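Apr 12, 2005 – notes from a chat with Helju Mägi, written up same evening

Helju Mägi has 45 minutes before her train and says so twice. Coffee, no cake. She has been finding people jobs for most of her working life, the last stretch of it at Clerow, the recruitment firm she set up with Sivaprasad Naidu when the pair of them left Kinsella.

Why leave? "We were paid by the head. Fill the chair, send the bill, next one. I had a client who filled the same chair three times in a year and thanked me every time. I felt sick about it."

So Clerow bills in two parts. Half when the person starts, half when they've been there six months. Naidu did the sums and didn't like them. They went ahead anyway. First winter was thin – she did the books at her sister's kitchen table and they shared one phone.

"Siva wanted to go back to the old way by Christmas. I said give it till May. In May we got the bakery group, and that was the rent sorted."

She is blunt about interviews. Most managers talk too much, she thinks, and decide in the first few minutes. Clerow now asks them to write down what the job is before anybody is seen. Not the advert, the job. What happens on a Monday, who shouts, what goes wrong.

"Half of them can't do it. One chap sent me a page about the company's values. I rang him and said, lovely, but what will she be doing at ten o'clock?"
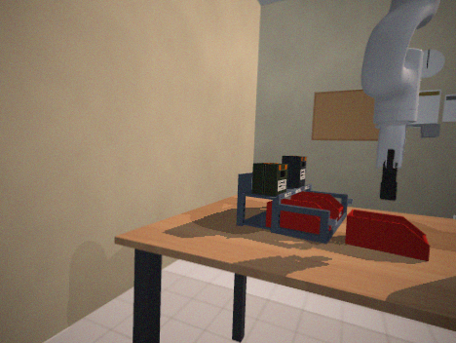 On to applicants. They had 716 letters last year for warehouse and office posts together and saw 269 people. She'd like to see more. Everyone gets a reply, which she puts down to Austra Adomaitis on the front desk, who types most of them herself and won't use a standard letter.

"People remeber how you said no. They come back in two years as the person doing the hiring."

Any regrets? A long pause, look at the clock. Turning down Poltix, maybe. They wanted a whole sales team in a month, she said it couldn't be done properly, and another firm did it. "Was it done properly? I don't know. They're still trading, so perhaps I was wrong."

Next is training for new supervisors, short evening courses, run with Deividas Vasiliauskas. He was a shift manager himself. First group is full, second nearly. No plans for another office. Naidu wants one, she doesnt, and they have agreed to argue about it after the summer.

Coat on, bag, gone. She left her umbrella – will post it.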